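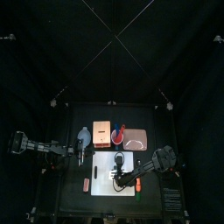 Two arms, one table.

The Villca came on a Monday, in a box large enough to have held a better idea. Katherine Cuadros put it on the kitchen counter next to the toaster and told it her name.

"Hello, Catherine," it said, and she could hear the C.

Her brother-in-law Anselmo had one in every room of his house in Gorkcombe, including the one where he kept the skis. He could start his dishwasher from the highway. He had done it once with nothing in it, to show his passengers, and he still talked about the drive.

Katherine asked hers for the weather and got the weather in Stundermont, 200 miles north, where it was snowing. She asked it to turn on the hall light. It said it had found 5 hall lights. She lived in a one-bedroom apartment.

"Which ones?" she said.

"Hall light," it said. "Hall light. Hall light."

She called support and reached a patient man named Jhosep Correa, who asked whether she'd bought the unit used. She had, from a Llinos Harries, who had seemed very glad to carry it down to the car.

"Then you may still be on her account," he said. "Try the light again for me?"

She did. The hall stayed dark. Two minutes later her phone rang.

"Would you stop that?" said Llinos Harries. "I'm in the bath."

They got to talking. Llinos had replaced hers with a Drurkari, which didn't speak at all but sighed when the fridge was left open. She was thinking of going back. In the meantime, would Katherine mind asking the kitchen for a 20-minute timer? There was a lasagna in, and her hands were wet.

Katherine asked. Far away, evidently, something beeped.

"Thank you, Catherine," said the Villca.

She was up at six-thirty the next morning to do the coffee.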